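Speaker Notes: Living With a Wood Table
Evening talk, Fumummont Public Library, downstairs meeting room

Before starting

Doors open at half past six. Put the sample boards on the side table, oil on the left, varnish on the right. Handouts go by the door. Check the microphone with the fan running, as the fan is loud on that side of the room.

Slide 1. Title

Good evening. Thanks for coming out on a Tuesday. I repair and refinish furniture, mostly tables, mostly from kitchens and dining rooms. Tonight I want to talk about what happens to a wood table in an ordinary house, what you can do about it yourself, and when you should leave it alone.

There will be time for questions at the end. If something is unclear while I am talking, put your hand up and I will stop.

Slide 2. What a finish does

Start with the finish, because most of what people call damage to the wood is damage to the finish. The wood underneath is often fine.

A finish is a thin layer between the table and your dinner. Some finishes sit on top. Varnish, lacquer, shellac and polyurethane all do this. They dry into a film, and the film takes the wear. Other finishes soak in. Plain oils and oil-wax blends do this. They leave very little on the surface and you can feel the grain with your hand.

Film finishes hold up better to spills. They are harder to patch. Soaked-in finishes mark more easily and are much easier to touch up. Ask the room which they have at home. Most people will not know. That is normal and leads into the next slide.

Slide 3. Finding out what you have

Go slowly here. People take notes on this part.

Pick a spot underneath the table or on the inside of a leg. Makers sometimes skip the underside, so make sure the spot has the same sheen as the top.

First test is a drop of water. Leave it for five minutes. If it beads up and wipes off clean, you likely have a film finish in good shape. If it soaks in and darkens the wood, you have oil, or a finish that has worn through.

Second test is denatured alcohol on a cotton swab. Shellac goes sticky quickly. Lacquer may soften a little. Oil-based varnish and polyurethane mostly ignore it.

Third test is lacquer thinner, for the people who want to be certain. Lacquer softens. Open a window, wear gloves, keep it away from the stove. I would not do this one in an apartment.

Pass around the Ilov test card. It has four squares of finish on it and you can scratch each one with a fingernail. Ask for it back. I have lost two.

Slide 4. The three kinds of marks

Water marks. White rings and hazy patches are moisture trapped in the film. Black or gray marks are deeper. Water has reached the wood and reacted with iron or with tannin. White ones often come out. Black ones usually need the finish taken off.

Heat marks. These are also white, and people mix them up with water rings. A pizza box will do it. So will a laptop left on overnight. The treatment starts out the same.

Wear. This covers scuffs, scrapes and rubbed areas. It is the least dramatic of the three and the one I get called about most. A plate dragged to the same place every evening for years will leave a patch. So will a wristwatch, a belt buckle, a cat dish or the metal feet on a sewing machine.

With wear, look at the color before you do anything. If the scraped area is lighter than the rest, you are probably looking at scratched finish. If it has gone gray or brownish, dirt may have worked into the grain, and any wax or oil you put on top will seal it in.

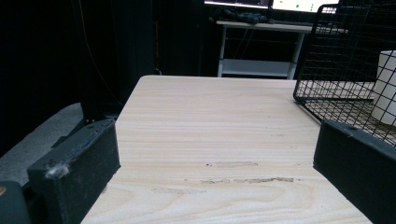

Slide 5. Cleaning first

Clean the table before you decide it needs repair. I would say a third of the tables people bring me need washing and nothing else. They have years of spray polish on them, and the polish holds dust.

Use a bowl of warm water with a few drops of dish soap. Wring the cloth until it hardly drips. Wipe with the grain, one section at a time, and dry each section before you go on to the next. Change the water when it turns gray. Do not pour water on the table. Do not use the green side of the sponge.

If the cloth still drags after washing, go over it once with mineral spirits. That takes off old wax. Let it dry overnight with a window open. Lay used rags flat outdoors to dry and do not ball them up in the trash. Oil rags especially. They can heat up by themselves and start a fire. Say this twice.

Kitchen degreasers are too strong for most furniture. Vinegar is popular on the internet and I don't recommend it. It dulls shellac and does very little for grease.

Slide 6. Small repairs on a film finish

For a white ring, try the mild thing first. A soft cloth, a little paste wax, and rubbing with the grain. If it fades, keep going. If nothing has changed after ten minutes, put a dry cotton cloth over the mark and pass a warm iron over it, no steam, a couple of seconds at a time. Lift and look each time. Stop if the surface feels tacky.

For light scratches, use a wax stick close to the color of the wood. Go slightly darker if you have to choose. A pale repair shows up on a dark table from across the room, and a dark one tends to look like grain.

For a scuffed area where the film is thin but still there, rub very lightly with fine steel wool and paste wax, then buff. The sheen will be a bit lower in that spot. You can do the whole top to even it out — plan on most of an afternoon for a table that seats six.

Where the film is gone altogether, patching is hard. New varnish over old leaves an edge you can see. I tell people to live with it until they are ready to do the whole top.

Slide 7. Small repairs on an oil finish

This is the easier slide and the room usually relaxes.

Sand the mark by hand, with the grain, using a block. Start at 150 grit and finish at 220. Go past the mark on all sides so you don't make a dip. Vacuum, then wipe with a barely damp cloth, and wait until it has dried.

Put on a thin coat of the same oil you used before. If you don't know what was used, try a hardwax oil in a hidden place first. Wait 15 minutes and wipe off everything that has not soaked in. People leave it on because it looks nice when it is shiny. It goes gummy, and then I get a phone call. A second coat the next day if it looks dry.

I use Flisik oil in the clear version. It smells less than the others and the can closes properly. I am not paid to say so. Hold up the can.

Slide 8. Veneer

Ask how many people have a table older than they are. Older tables can be veneered, and so can plenty of new ones. Look at the edge. If the grain on top doesn't carry on down the side, suspect veneer.

Modern veneer can be thinner than a business card. You can sand through it in one pass with a machine, and there is no repair for that short of new veneer. Hand sanding only, fine grit, and stop early. If you are not sure, do not sand.

Slide 9. What it costs

People want numbers, so give them.

Supplies for a wash, wax and touch-up at home come to around 28 dollars if you buy everything new. Most of that is the wax, and a tin lasts years.

A full strip and refinish of a six-seat top in my shop starts at 235 dollars. Legs are extra. Pickup is extra outside town. The other shop in the area, Kovačević, charges 200 for a top if you bring it in yourself, and they do good work. They are often booked well ahead, so call early.

If the table cost less than the refinish, think about whether you like it enough. Some people do. It is a fair reason to spend the money.

Slide 10. Keeping it from getting worse

Felt pads under anything heavy that gets moved. Check them twice a year, because grit gets into felt and then the pad is sandpaper.

Trivets for pots. A folded dish towel is not thick enough for cast iron.

Turn the table end for end once a year if the shape of the room allows it. Sun bleaches one side, and the wear gets spread out as well. Pull the leaves out and leave them in the same light as the rest now and then, or they will be a different color when company comes.

Keep it away from the radiator. Wood shrinks in dry heated air and swells in August. A small gap at a joint in winter will often close up again in summer, so don't fill it with anything.

Tablecloths are fine. Plastic ones are less fine if they stay on for months. They can stick to the finish or pull color into it.

Slide 11. Questions

Ones that come up every time:

Can I use olive oil? No. It doesn't harden and it can go rancid.

Is lemon oil good for wood? It is mostly mineral oil with scent. It makes the surface shine for a day or two and does no great harm in small amounts.

Can I put polyurethane over wax? No. It will not stick. The wax has to come off completely.

How do I get nail polish off? Let it harden, then lift it with a plastic card. Do not use remover. Remover will take off many finishes along with the polish.

How long before I can use the table after oiling? Light use the next day, a full week before spills. The can will say.

If the time runs short, skip slide 8 and point to the handout. The room has to be empty by nine. Collect the test card and the sample boards before people leave, and turn off the fan.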